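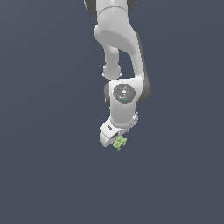 Sultero trial, Sunday, 10:40

Second go with the Sultero simulation kit from Rustmont (Hrefna Ásgeirsdóttir set up our login, ta). Really pleased so far! White arm, two-finger gripper and the lumpy green test part, plain grey background. Loaded the arm model and part file without touching a single setting, which I can't say for Itlow.
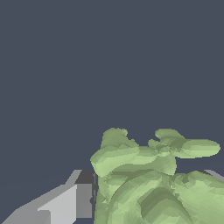

Imported mesh is 697 faces after their clean-up tool had a go at it. I want to try 577 next and see if the contact solver gets any quicker. The close-up view is lovely for checking where the finger pads meet those awkward folds – I'd pay for that bit alone.

Grip force is on a slider from 0 to 6, left at 5 for now. Manual is thin on what the units are. Ask Rustmont.
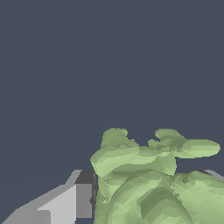 Can we use our own gripper models with it?
Any closed mesh will load, but the finger joints have to be named by hand before the solver picks them up.

Want to get the Aguiar fingers in before the trial runs out in August.
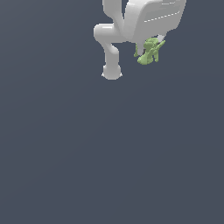

Camera presets save per project and not per user, so please don't overwrite mine, they're under "bench". Still to do: friction values, export to csv, price for a second seat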